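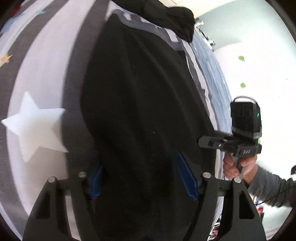
Saturday, March 19, 2022

Went to the open day at Firnby with Tomos Morris. Got there before ten and the parking lot was already full, so we left the car by the feed store and walked back.

They had three things going on. Downstairs was a Morkero arm stacking crates behind a fence, which we watched for a few minutes. Next door was a talk on grippers that I skipped and Tomos sat through. Upstairs was the one I wanted, the laundry demonstration, done on a bed with a stars-and-stripes sort of cover, gray and white. The job was black clothes. Kanchan Prajapati ran it. She said black is hard for the cameras – the folds don't show up well and one layer looks much like the next. I could see what she meant. There was a big piece spread out with some lint on it, and the lint stood out better than the folds did.

The work is done with hand-held grippers, a person on the handles, and the recordings go to train the arm later. The fingers have blue pads at the tips. They want 3,000 recordings by September and have 88 with dark cloth so far. I asked if visitors' tries get counted and she said no, they go in a separate folder.

I had a turn. Picking up an edge was easy enough. Laying it down flat was not, and I kept letting go too early. My wrist was sore after two goes. Tomos did better, but he has bigger hands.

A man from Craddock asked a lot of questions about price. Kanchan said Flistar handles all that and gave him a card.

Lunch was soup and a roll in the canteen. Left at 1:30. Stopped for gas on the way home and dropped Tomos off. He wants to go again in the fall – told him to send me the date.

Need to call about the dryer on Monday.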